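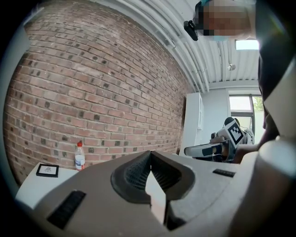

Clearing a table is the job I'd use to decide whether any of these machines are ready for a house or a small shop, and my answer for now is no. People keep posting dishwashing and laundry-folding clips as the benchmark. I think that sets the bar in the wrong place. Take a white table against a brick wall with two things on it: a small black-framed picture lying flat, and a clear water bottle with a red screw cap, partly filled, standing near the back edge by the wall. A six-year-old clears that without thinking. For a two-finger gripper they are two separate problems. The bottle has a wall close behind it and a centre of mass that moves when you tilt it. The frame has no edge to get under unless you slide it to the table edge first or find enough thickness to pinch. I'd like to hear from people who have run this kind of task, with numbers if you have them.

Posted by tabletop_tolerance, 28th November

—

halfnut
Disagree on the bottle. Bottles are close to solved. Upright cylinder, known size range, come in from the front and close at mid height. The wall behind only matters if your approach is from above with a wide wrist. Our shop trialled a Tusier arm in March on parts bins and it would take drink bottles off the bench all day as a side test. Clear plastic bothered the depth camera, but the label gave it enough to work with.

—

arben_h
The frame is the harder of the two and I'd put money on it. I ran 49 attempts at lifting flat objects off a bench, all under 2 cm thick. Straight pinch from above got 30. Slide to the edge and grip the overhang got 48 out of the same number, but each one took far longer and you need a clear path to the edge. With a bottle in that path you are planning two moves before you start the one you were asked for.

Arben Halilović

—

tabletop_tolerance
Those are useful, thanks. Was the slide scripted or learned?

—

arben_h
Learned from hand-held gripper demonstrations, then run on the arm. The scripted version did fine on a dry bench and stalled whenever the friction changed. I would not read too much into 48. Same bench, same light, same person resetting the objects each time.

—

Coldsaw Denise
That last sentence is my whole objection to this thread. A household isn't one bench. Somebody moves the table, the sun comes in the window, there's a frame with a faint line drawing behind glass that reflects the ceiling light. Every success rate I've been quoted by a vendor dropped when the unit came into our building. The Bremora rep told us the floor would be "within envelope" and then asked us to repaint it grey.

—

halfnut
You don't know there's glass in it.

—

Coldsaw Denise
Fair enough, I don't. Neither does the robot, and the grip force should be different depending on the answer.

—

halfnut
Use a force limit and it doesn't matter. Light pinch on the frame moulding, check for slip, add force in small steps. That has been standard for years.

—

Coldsaw Denise
Standard in a cell. I've watched one check for slip on a picture frame and find the slip by dropping it.

—

mitre_gauge
Coming at this from woodworking. The V between the fingers is what I'd look at. If the fingers curve in toward each other you get a self-centring grip on round stock, so bottles and dowels are fine. Flat stock is another matter. You are touching it at two places and it pivots between them. We had the same trouble with the Guda loader on thin panels until we went to suction. For a house you'd want both kinds of tool on the one arm and some way of swapping them, and then the price is silly.

—

tabletop_tolerance
Pivoting is a fair point. Textured pads help, although they need to be flat against the work to do much. Has anyone tried two arms on the frame? One holds down the far edge while the other tips up the near side.

—

arben_h
Tried it, no proper count. It works when the frame is rigid. On anything with a loose backing the hold-down arm bows it and the second arm closes on air. Two arms also want more room than most kitchens have. My own counter is 49 cm deep with the tile behind it and I couldn't fit the second wrist in without hitting the cupboards.

—

vaduva_user
We run a Văduva mobile base for overnight tidying in a small print shop. It picks up bottles, tape rolls and offcuts, and puts them in one of three trays. It leaves flat things alone because we told it to. On those terms it has paid for its electricity and a fair bit more. My view is that machines can do part of the chore today and you sort out the rest in the morning. I don't see why it has to clear the whole table before anyone calls it useful.

—

Coldsaw Denise
Because the whole table is what's in the brochure.

—

vaduva_user
I didn't buy it from the brochure. I bought it used from a shop that had.

—

halfnut
What does it do with a bottle that has the cap off?

—

vaduva_user
Leaves it, if the camera sees the open neck. It has missed twice. Both times it was water — we don't let coffee past the front counter any more.

—

tabletop_tolerance
I'll set up the two-object version next week: bottle upright near the wall, frame flat toward the left end, clear both into one tray. Arben, if you'll send me your bench height and pad material I'll match them and run 49 so the results line up with yours. Denise, I'm willing to move the table between runs if you'll tell me how far.

—

Coldsaw Denise
Move it by hand and don't measure it. And leave the blinds open.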